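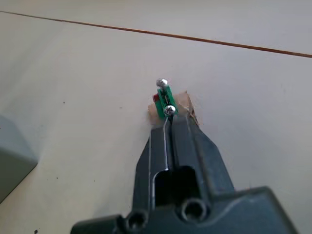 Hurnbridge Residents' Forum: Parking Permit Fees

Yvonne Holroyd
Members are advised that the annual permit fee will rise to $90 in January. Renewal forms must reach the Nyaga Street office by noon on the closing date.

undis_lane
I wish to object. Hetow Court has 200 households and two visitor spaces. A higher fee does not address this. 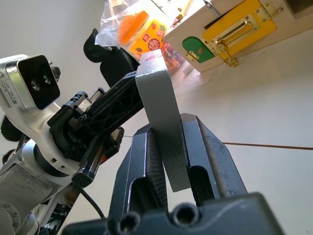 Obadia Urio
I respectfully disagree with the previous post. Visitor spaces fall under a separate policy, and the fee has not changed in years.

undis_lane
Noted. My objection stands.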